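# Read the small print before the repair guy shows up

I get more mail about appliance contracts than about stains and squeaky drawers put together, so this month's tips are all about paper. Grab a coffee and the folder where you keep your manuals (you do have a folder, right?).

**Find the arbitration clause first.** It's usually near the back, under "Disputes" or "How we resolve problems." If you sign it, you're agreeing to take a complaint to a private arbitrator instead of a court. Some contracts let you opt out, but only by letter and only for a short while after you buy. Put that deadline on the kitchen calendar the day the box arrives!

**Send the opt-out letter on paper.** Keep it short: your name, address, model number, date of purchase, and one line saying you decline arbitration. My neighbor Lamduan Khamphan did this with her Zonetti dryer and kept the mailing receipt taped inside the laundry closet door. I copied her the same weekend, and I love never having to hunt for it.

**Look for the small claims exception.** Plenty of contracts still let you go to small claims court for modest amounts. Highlight that paragraph in yellow. I missed mine for years on a Histby washer, and it was sitting right there on page 9.

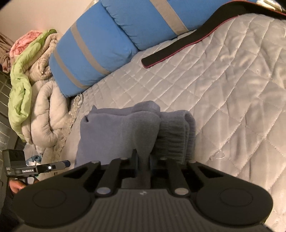 **Write down what was said on the phone.** I keep a cheap spiral notebook next to the detergent. Time of call, name of the person, what they promised — that's plenty. Chie Takeda, who swapped notebooks with me for a while so we could compare, also writes the case number on the front cover in big marker. Hers was 2204, and she could rattle it off in her sleep by April.

**Photograph the damage before you clean up.** Get the whole machine, then the serial plate, then the puddle or the scorch mark. Email the pictures to yourself with the appliance name in the subject line. Then go ahead and mop.

**Don't toss the old terms.** Companies update them, and the version you bought under may matter. I print mine and staple it to the receipt. For my $99 Kunel toaster oven that felt a little silly, but it took two minutes and I'd do it again.

**Ask who pays the filing fee.** Check this before you agree to anything. The contract should say who covers it, and if you can't find the answer, email customer service and save the reply with the rest of your papers.

Next month I'm back to drawers, and I have a great trick with candle wax!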